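Talk notes, Friday slot, 22 min incl. questions. Inês Marinho, Plomero data group

Open w/ the number. 1000 demos planned, 500 kept. Pause. Let them ask where the rest went.

Who we are: one line only. Plomero does the collecting, Drikumach trains. Don't do the org chart again.

Task: pick drinks out of a shelved machine, one item per episode. Operator drives the arm, we log wrist view + joint angles + gripper opening. Start and stop on a foot pedal. (Mention pedal, people always ask.)

Why demos got dropped:
- operator hesitates, arm hovers, model learns to hover. Big one
- wrist view blocked for most of the grasp
- wrong item label typed in, my fault, new form since September

Next slide. Slow down here, this is the bit they came for.
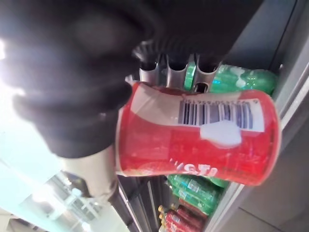

Wrist view, dented can held by one end, bottles on the shelves underneath.

Points to hit:
- can is crumpled in the middle. We keep dented ones. Clean cans only = policy that falls over in week one
- look how much of the view the gripper takes. Top left is basicaly gone
- bright corner lower left, blown out. Tried trimming it, Dmytriv's run got worse, put it back
- green bottles and red labels close by, so color alone won't pick the target

Then the split: 215 held out, by operator and not by episode. Say this twice. First time we split by episode and the score was lovely and meant nothing.

Skip failure reel if past 15 min.

What I'd change: shorter shifts, operators rotate every hour, somebody reviews same day. We reviewd on a two week lag, far too slow, same bad habit in every batch by then.

Ask for the room: anyone with glass bottle data, talk to me after. Plondton set is plastic only.

Questions. Water. Clicker back to front desk.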